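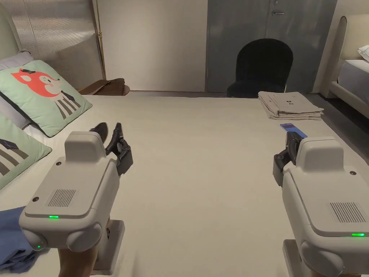 Handheld grippers at work over a bed, the right one closed on a smartphone.

The fault at Greenberg was a slow one. The grippers kept closing on command, but the logged finger position lagged behind the real one, and 1,000 recordings had to be thrown out.

Kristóf Pintér traced it to a firmware update in June. Six of the units had it. Their status lights stayed green the whole time.
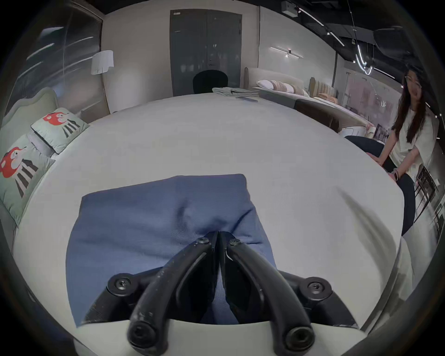 Fingertips pinch a fold in a blue cloth.

Cloth hid the error best, Pintér says. Lellmont now checks finger position twice a shift.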